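A Day at the Soap Works: Open Day at Clenilness, Skasturlow

Posted in: Days Out, Factories and Workshops

My sister-in-law had been telling me for years that I ought to go to Skasturlow for the soap works open day, and every year I meant to and every year something came up (one year a wedding, another year a tooth). They hold it in December, when the works shuts down two of its pans for cleaning and there is room for visitors to walk through without getting in the way. This time I put it on the kitchen calendar in ink and asked Kazue Hirose to come along, and that settled it. Once Kazue has bought a train ticket you are going!

Skasturlow sits in a bend of the Lai, a slow brown river that you follow for the last half hour of the trip. The train has only two cars by then and stops everywhere, and we shared ours with a school choir and a man holding a very large potted palm on his knees. From the station it is a twenty-minute walk to the works, most of it along the river path, and you can smell it well before you get there. I had expected perfume. It is closer to candle wax and warm laundry, with something a bit like a barn underneath, and I liked it very much, though Kazue kept her scarf over her nose until we were past the boiler house.

The Clenilness works is a long brick building with a newer part tacked on at the back. It was built as a candle factory and went over to soap when the candle trade dried up, and the old name is still there in faded paint on the wall facing the river if you stand on the footbridge and squint. They gave us each a paper hat and a pair of overshoes at the door. Mine tore almost at once and a kind young woman found me another pair in a bigger size, so if you have wide feet, ask at the start.

Tours leave every half hour in groups of twelve. We had Toshio Takagi as our guide, and I couldn't have asked for a better one. He started there sweeping floors, moved up to the boiling room, and now runs it, and he talks about a pan of soap the way my father used to talk about his tomatoes. He began by passing around a jar of the lye they use (lid firmly on!) and a lump of palm-free tallow blend, which was softer than I thought it would be, and then took us up an iron staircase to look down into the pans.

There are four of these, each the size of a small bedroom and sunk through the floor so that you only see the top third. Two were empty for the cleaning. The other two were going, and I could have stood there all afternoon. The soap heaves. It rises up in slow folds, splits, steams, and slides back under itself, and every so often one of the crew takes a little on a trowel, tilts it, and watches how it runs off. Mr. Takagi said that is still how they decide when a boil is finished. They do have instruments, and he showed us the panel, but he told us the trowel gets the deciding vote. A boil takes most of a week from start to finish, with the salt going in on the third day so the soap floats up and the glycerine sinks to the bottom with the spent water. I asked what became of the glycerine and he said it goes off in a tanker to be refined, and some of it comes back to them for the hand creams.

Each pan makes enough for 3000 of the big household blocks, he said, and a good many more of the little guest bars. A boy in our group wanted to know if anyone had ever fallen in. Mr. Takagi said no, only hats, and a sandwich.

From there you go down and through to the cooling hall, which was my favorite part of the building. It is a high, quiet room with tall windows on the river side. They still pour one of their lines into old-style frames, big upright boxes with sides that unbolt, and leave it to set for several days. When the sides come off you have a block of soap as tall as a child, and two people pull a wire through it, one at each end, walking backward. They let visitors have a turn on a practice block. Kazue and I went together and our cut came out with a distinct hill in the middle, and the man in charge was very polite and said it would make a nice doorstop.

After that comes milling, and here it gets noisy. The soap for the finer bars is shredded, dried, and put through rollers with the scent and color, over and over, until it comes off as thin ribbons. I wrote in my notebook that it looks like shaved coconut at the first pass and like wet silk at the last one, and reading that back I stand by it. The ribbons are squeezed into one endless bar, chopped, and stamped. The stamping press is older than anybody who works there and goes down with a thump you feel in your shoes. We were each given a bar straight from it, still a little soft, and told not to use it for three weeks. Mine has been sitting on the hall shelf and the whole hall smells of it.

There is a small museum in the old counting house, and don't skip it as we nearly did, being hungry. Upstairs they have the wrapper collection, 583 of them in shallow drawers that you are allowed to pull out yourself. I found the green one with the swan that my grandmother always had by her sink, and I am not ashamed to say I got a bit weepy over it. Next to the drawers there is a wall of complaint letters, beautifully framed. One lady wrote to say that the soap was excellent but had been eaten by her goat, and would they consider a less tempting flavor. Their reply is framed beside it and runs to two pages.

Lunch was in the canteen, where the Sustness bakery from the market square had taken over the serving counter for the day. We had leek soup, dark bread with caraway, and an apple slice that I am still thinking about. The line was long and there weren't enough chairs, so we ended up on a windowsill with a retired couple who come every year and buy their soap for the next twelve months in one go. They had a wheeled cart for it. They also told us to get to the shop before two o'clock, for which I was grateful, as by half past the lavender was gone.

The shop is really a table or two in the packing room. They sell the misshapen bars by weight in brown paper, and these are the thing to buy. I came away with two pounds of ends, a laundry block, a tin of the glycerine hand cream, and a nail brush I had no need of at all. Kazue bought one bar of plain olive and then carried half of my shopping back for me, bless her.

The last thing on the program was a half-hour talk in the packing room on washing by hand, given by Mr. Takagi's colleague from the testing bench. I went in mostly to sit down and came out with a page of notes. Grate the laundry block and melt it in a little hot water first, then let that cool before it goes anywhere near the clothes. Rub it gently into collars and cuffs and leave it for ten minutes. With anything white that has dark trim, use cool water and don't leave it soaking overnight, and when it's done, lay it out flat and ease it back into shape with your hands while there is still some give in the cloth. 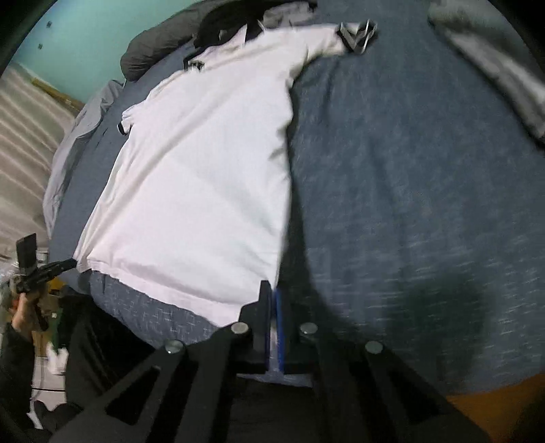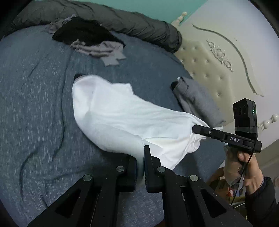

She was also very firm on rinsing. Three rinses, the last with a spoonful of white vinegar if your water is hard, as it certainly is at our house. Someone asked about wool and she said that was another half hour by itself, and that she would gladly give it next year if people would write it on the comment cards. I wrote it on mine.

We had an hour before the train, so we walked back the long way by the weir. It was getting dark by then and they had the lights on in the cooling hall, and from the far bank you could see right in through those tall windows to the frames standing in rows. There was a heron on the weir that Kazue insisted was a post until it flew off.

A few practical things, for anyone thinking of going. Entry is free but you do need a ticket, and they only give out 700 for the day. We booked in early fall and ours were numbers 346 and 347, so they clearly go fast. The iron stairs are steep and open underneath. There is a ramp to the cooling hall and the canteen, and a film of the pans is shown downstairs for anyone who would rather stay on the level. The milling room is loud enough that small children may not like it, and they will lend you ear covers if you ask at the door. Bring a sturdy bag. Bring cash too, as the card reader in the shop gave up while we were in line and the nearest machine is back by the station.

The last train with a good connection leaves a little before six. We caught it with time for a cup of tea on the platform, and the man with the palm was there again, without the palm.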